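Household tips for people who film themselves at home

Filed under: Kitchen, Small Channels
27 Aug 2025

My channel has 1,729 subscribers, 977 of whom arrived in one week in June after I reacted to a man pressure-washing a driveway. I record in the kitchen, because the kitchen has the table. These tips come from doing it badly for a long while, and they assume you also have to eat supper in the room afterward.

1. Shut up the refrigerator

The compressor on mine comes on whenever I say something good. You can turn the fridge off for a short take, but put your car keys inside it first. You won't be driving anywhere until you've opened the door and remembered. I learned this after a pound of shrimp.

2. Deal with the echo before you buy anything

Tile and bare walls make you sound like you're broadcasting from a public pool. Hang a quilt over the back of two chairs, just behind the camera. Dish towels on the counter help a little. I once bought 6 foam panels made by Roltton and stuck them to the cabinet doors, and they came down during the night with some of the paint. The quilt was already in the closet.

3. Wipe the table, then wipe it again dry

A pale surface bounces light up under your chin, where you may not want it. It also shows every streak the moment a lamp hits it from the side. Damp cloth with one drop of dish soap, then a dry one, and keep the spray cleaner for days when you aren't filming.

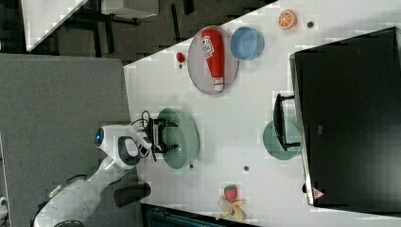 4. Eat first

Your stomach is closer to the microphone than you think. Toast is fine. Chips are not, unless you want to find crumbs in the keyboard until Christmas. If you do find them, unplug the keyboard, turn it over and tap the back with a wooden spoon. Vinegar is for kettles. Please don't write to me about vinegar again.

5. Tape the cords down, and then take the tape up

Painter's tape, along the wall, never across the path to the sink. Pull it off the same evening. Left for a week it turns into part of the floor, and you'll be down there with cooking oil and a butter knife while your upload sits at 100 percent and refuses to say it's done. Mine goes up through a program called Clilix, and I have had time to do the whole baseboard.

6. Find the right shelf for the lamp

If you wear glasses, a lamp in front of you gives you two bright little moons where your eyes should be. Put it higher than your head and off to one side - the top of the fridge is good, provided you've dusted up there. You haven't. Hot water and baking soda for the greasy part, and lay down a sheet of newspaper so next time you can just throw the sheet away.

7. Tell the household

I put a note on the door that says RECORDING. Samuel reads it out loud to me every time, through the door. A closed door with a rolled towel along the bottom works better than the note, and the towel also stops the draft. 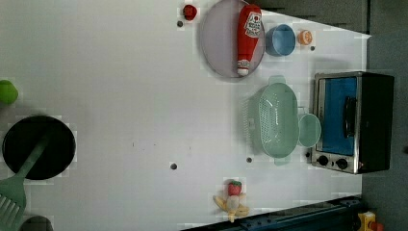

Urmas Zariņš writes: Good list, but I'd argue with number two. A quilt behind the camera did very little for me. I put mine on the table under the laptop and the mic stand, and the hollow sound went away in one evening. My mic is an old Redar with a bent clip, so it wasn't the equipment. Also, the car keys trick fails if you ride the bus.

Fair on both counts. Bus riders can use their shoes, in a bag, on the bottom shelf. I tried the quilt under the laptop last night and it does sound better, though the laptop got hot enough that I'd put a cutting board between them.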